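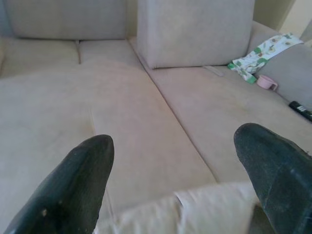
Tutoriales > Manipulación > Percepción > Segmentar objetos sobre tela con cámara de muñeca y de cabeza

Actualizado: May 6, 2020

Notas rápidas para dejar funcionando el nodo de percepción de Vosten en un salón, caso sofá. Doy por hecho que ya tenéis el driver de las pinzas arriba y las dos cámaras publicando. Si no, primero la página de instalación, y luego volvéis.

El problema de siempre: tela clara sobre tela clara. El segmentador por profundidad se come las prendas finas y las pega al asiento. Con el color solo tampoco, un trapo casi blanco encima de un cojín beige da un contraste ridículo. Hay que mezclar.

Paso 1. Calibración mano-ojo

Lanzar fellar_calib con la placa apoyada en algo rígido. Nunca encima del cojín, se hunde y arrastra el error a todo lo demas. Con 17 poses basta. Error de reproyección por encima de 3 píxeles — repetir entera, no borrar poses sueltas a ver si baja.

Comprobar después que el árbol de transformadas tiene head_cam y wrist_cam colgando de base. Si wrist_cam cuelga de la pinza y la pinza se abre, la nube baila. Tiene que colgar de la muñeca.

Paso 2. Máscara de los dedos

Los dedos salen siempre en la imagen de muñeca. Generar la máscara con la pinza abierta del todo y otra con la pinza cerrada, y activar interpolate_mask: true. Sin esto el detector saca dos "mandos a distancia" oscuros permanentes abajo. Dilatar la máscara unos píxeles, los bordes desenfocados cuelan igual.

Paso 3. Plano de soporte

Un sofá no es un plano. Poner support_model: patches y dejar que ajuste un parche por cojín. Las costuras largas entre asientos cortan bien los parches. Los respaldos, fuera: filtro por normal, o los mete como asiento.

Ojo con los cojines sueltos del mismo tejido. El color no los separa, la profundidad sí.

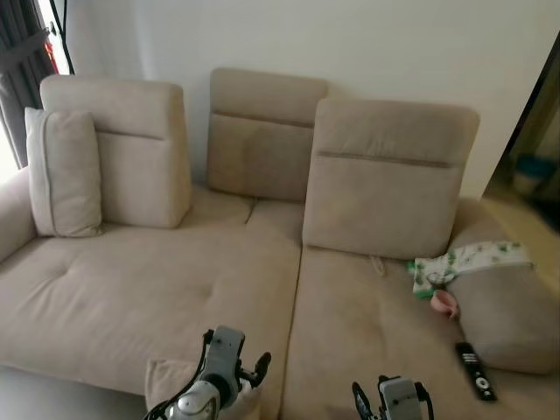
Con la vista de cabeza se hace la lista de candidatos y con la de muñeca se afina. En ese orden. Al revés funciona, pero tarda el triple, el brazo anda barriendo a ciegas.

Paso 4. Umbrales

En el yaml de Nagano (el planificador, no el de percepción, me he equivocado de fichero mil veces):

min_points: 400
max_points: 3000
fuse_rgb: true
soft_class: tela
rigid_class: rigido

Menos de 400 puntos suele ser ruido de arruga. Más de 3,000 en un solo candidato, casi seguro que ha juntado prenda y cojín. Subir el peso del color en ese caso, no bajar el máximo.

Los estampados ayudan mucho. Una tela blanca con hojas verdes sale a la primera. Las manchas de uso del asiento también salen, eso es lo malo — filtrar por altura sobre el parche, una mancha no tiene altura.

Paso 5. Agarre

Rígidos (mando, vaso, juguete): agarre por eje menor, aproximación vertical. Si están pegados al respaldo, inclinar la aproximación hacia fuera o el planificador devuelve colisión todo el rato.

Tela: pellizco en el pliegue más alto. No en el centroide. El centroide de un trapo arrugado muchas veces cae donde no hay nada que pellizcar y cierras contra el asiento.

Limitar la fuerza antes de probar, el cojín cede y el contacto se detecta tarde.

Errores típicos

"No support found": la cámara de cabeza mira demasiado al frente, bajar el tilt.

"Mask timeout": el nodo de máscaras arrancó antes que el driver. Reiniciar solo ese.

Nubes dobles en los bordes: relojes sin sincronizar entre camáras. Arreglar eso antes de tocar umbrales, si no perdéis la tarde.

El visor de Brellow pinta los parches en colores, viene bien para el paso 3. La versión de enero se cuelga con dos nubes a la vez, usad la siguiente.

Falta la parte de reintentos, la subo cuando la tenga limpia.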